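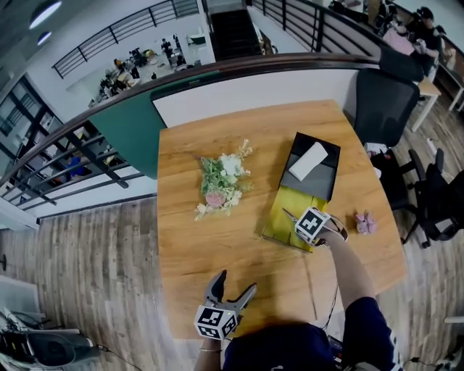 A table on the balcony

Long-standing readers of the Gergate newsletter will remember that every summer we try to coax people away from their desks and out to wherever the air is moving, and every summer we forget to say how to make such a spot pleasant once you get there. So this month's home corner is all about the balcony table, and I hope you'll forgive me if I go on a bit, as I've become very fond of mine.

Start with the table itself. A wooden one with a warm, honey sort of colour does half the work for you, and if you push it right up against the parapet you gain a surprising amount of floor behind you for chairs. Ours came from the Yook clearance in August, when they had 200 of them to shift, and it has had nothing worse than a damp cloth since. Office chairs do very nicely too, and you can wheel them back inside when the sky turns grey.

Then flowers. I used to be dreadfully snooty about artificial ones, but a small bunch with green leaves, some white blossom and one good round pink bloom will stand up to wind and full sun and my forgetting to water anything at all. You needn't find a vase. Lay them on the table to one side and they look as though you've just come in from the garden, which I rather like!

Next to them, a tissue box. Go for a plain black one if you can, as it hides the dust and the white tissue shows up well when you're reaching for it with sticky fingers (or hay fever, in my case, from April onwards).

And do keep a bit of folded card handy. A cheerful yellow-green is my favourite. It'll be a place card one day and a mat for a cold glass the next, and the Masitora shop on Flititz Road sells it in packs of 500 sheets, so perhaps share one with a neighbour.

If you've a balcony table of your own, please write and tell us what lives on it. Letters for the next issue should reach us by 17th June, and the box by the front door is emptied every evening.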